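Print this thread | E-mail this thread

ok so I've put way too many hours into Skernutard at this point and I keep getting asked which district to settle in first, so let me just dump it all in one thread instead of typing it out again in everybody's DMs

quick background for the new people: it's an open-world game, you're a courier, the whole map is one huge flooded city, and you pick a home district at the end of the prologue. The game makes it sound like a flavor choice. It is so not a flavor choice!!

your home district sets your starting contacts, your rent, which boat dock you spawn at, and (this is the big one) which side quests even show up before chapter 2. I missed a whole questline on my first save and I'm still kind of mad

Jorkside is the one most people pick and I get it. The rent is 50 credits a week, the noodle lady gives you free food if you talk to her at night, and the dock is right by the market

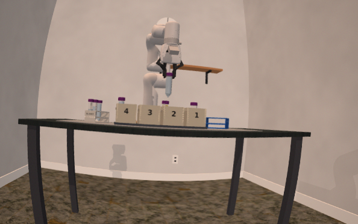

but the jobs pay terribly. Like, you'll spend the whole first chapter hauling fish sauce up staircases. If you like slow, cozy stuff with a lot of chatting to neighbors then go for it, I did it on my second save and had a really nice time

also the Jorkside gang quests are some of the best writing in the game, especially the one with the stolen church bell. Do NOT sell the bell. I'm not going to say why. Just put it in your storage and forget it's there until the rain festival

Clultetti is the fancy one. Up on the stilts, elevators everywhere, everyone has an implant that costs more than your boat. Rent is 300 a week and yes, they will lock you out of your own apartment if you're late (ask me how I know)

the trade-off is that Clultetti jobs pay up to 17 times what you get down in the canals, and you can buy the good rebreather right away. With the rebreather you can swim under the old subway before the game thinks you're ready, and there's a ton of loot down there that doesn't level with you

the catch is guards. Guards on every walkway, scanners at every elevator, and your reputation drops if you so much as jog. I swear I got fined for having a wet coat. In a flooded city!

my trick is to take the service ladders on the north side, they're drawn really faint on the map so zoom all the way in. Two of them skip the scanners completely and drop you right by the jobs board

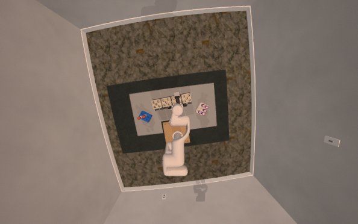 canalrat_mo replied that the north ladders got patched and one of them has a camera drone on it now, so you have to wait for it to turn toward the water before you climb

ok good catch, I hadn't been back up there since the update. I just went and checked and yep, there's a drone. It's slow though, you've got plenty of time if you crouch at the bottom and don't get greedy

moving on! Hwang Terrace. My favorite, my beloved, the district that no guide ever tells you to pick

it's the old shipyard end of the city, so everything is rusty and half the buildings are turned-over hulls. Rent is whatever you can talk the landlord into. I got mine for a crate of batteries and a promise to feed his birds, and the birds are a real mechanic, if you skip feeding them he raises your rent

what you get for it is the workshop. Everybody else has to wait until chapter 3 to mod their boat and in Hwang you can do it basically from the first morning. Put the silent motor on before anything else, then the bigger hold

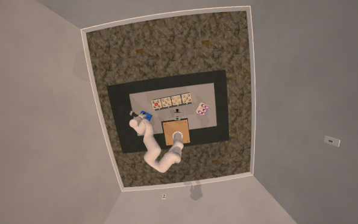 once you've got both of those the night smuggling runs open up, and that's where the fun is for me. No lights, no minimap, just you and the radio and some guy whispering directions that are wrong half the time

the downside is that you're really far from the main story. Every chapter one mission is clear across the map and fast travel from the shipyard costs extra until you help fix the ferry. So fix the ferry early, the quest giver is asleep in the ticket booth and you have to honk your horn at him

someone asked if you can switch districts later, and you can! It costs a lot and you lose your neighbor friendships, but your boat comes with you. I moved from Clultetti to Hwang in May and didn't regret it, except I left a very good hat in the closet and it's just gone

so if you want my picks: cozy people go Jorkside, money people go Clultetti, boat weirdos come live by me

I'm doing the subway loot map next, I've got about half of it marked already. If you know how to get into the flooded bank without the code please reply, I've been trying for days and the eel keeps getting me

Print this thread | E-mail this thread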